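Landeg opens shared repair workshop in Clovdale

January 2018

Clovdale, Ontario: Landeg will open a shared repair workshop in the former Jetwood furniture showroom next month, giving residents a place to fix household goods at low cost.

The workshop takes up 600 square metres on the ground floor. Memberships cost $10 a month, and over 65 people have already put their names down. 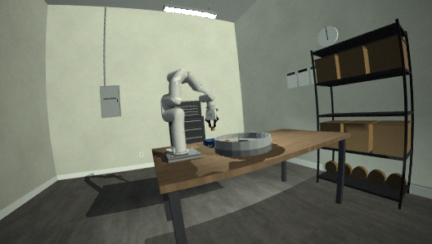

Members can book a bench for up to three hours at a time. Hand tools are included in the fee, and glue, screws and sandpaper are sold at the front desk. Long wooden tables give people space to lay out a chair or a lamp in pieces, and a tall dark grey cabinet with drawers is the sort of storage that suits a shared shop. Larger items such as dressers should be brought in through the rear door on Mill Street.

"People in Clovdale hang on to their things, but a lot of them live in apartments and have no bench to work on," said Desta Gebretsadik, workshop manager at Landeg. "We had calls about this place before the lease was signed."

Evening classes start in February. Each class is limited to 8 people and runs for four weeks. The first courses are chair regluing, lamp rewiring and basic sewing machine care. A course on sharpening kitchen knives and garden tools will follow in the spring.
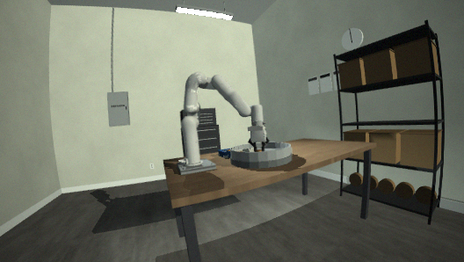 Hours and booking

The workshop will be open from noon to 9 p.m., with quiet hours for hand work only after 7 p.m. Bookings are taken by phone or at the front desk. Members under 16 must come with an adult.

Memudance, the dance school upstairs, will share the parking lot and the main entrance.
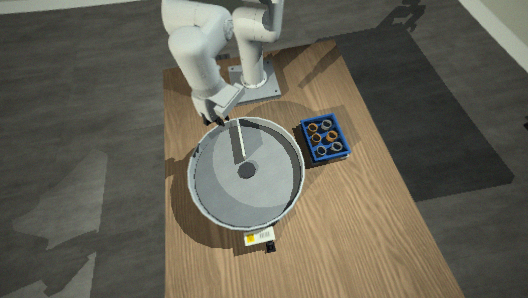 Landeg asks members to clear their bench 10 minutes before the end of a booking. Leftover paint and solvent must go home with the person who brought it. Small parts are easily lost on a busy day, and a big round grey bowl on the table is a good place to keep them together. Anything left overnight will be held at the front desk for two weeks.

Media contact: Desta Gebretsadik, Landeg, Clovdale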